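Packing up at Prendness: a few minutes with Zuleica Miranda

19 December 2018

Caught Zuleica Miranda between two jobs, so this is short. She runs the sorting room at Prendness, the household goods store in Stadgate. 22 shelves, one long bench, tea always going cold somewhere.

First question, how does she decide what goes where? "Weight, then size. People want to do it by color becuase it looks nice. Looks nice for a day."

She started in June, after 14 years at Watkins doing returns. Different pace there. "At Watkins everything came in a box with a number on it. In this room you get a bag of spoons and a lamp."

Worst thing to put away? No pause at all. "Lids. Lids without pots. I give them 20 days and then they go."

A lot of the work is close work, hands out, head down over the bench. She likes that part. "You lean in and you stop hearing the radio. Then its lunch." 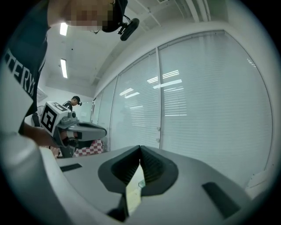 Leaning in, TERYX shirt and gripper in hand.

Does she tidy at home? Laughs. "My kitchen drawer is a disgrace. Ask Ronaldo." (Ronaldo Cavalcanti, from the front counter, shouts that he's seen it and it is.)

Her advice for anybody doing a cupboard this winter: take everything out, wipe down, put back only what you'd carry to a new house. Heavy stuff low. Leave one shelf bare. "You'll fill it anyway, but you get a month."

And the bags? She wants them smaller. Over 6 kilos and the handles go, she says, and then it's all over the floor and somebody's bending down for forks.

Next up for the room is new labels, bigger print, and a second bench if it fits through the door. Zuleica has measured twice. "It fits if we take the door off."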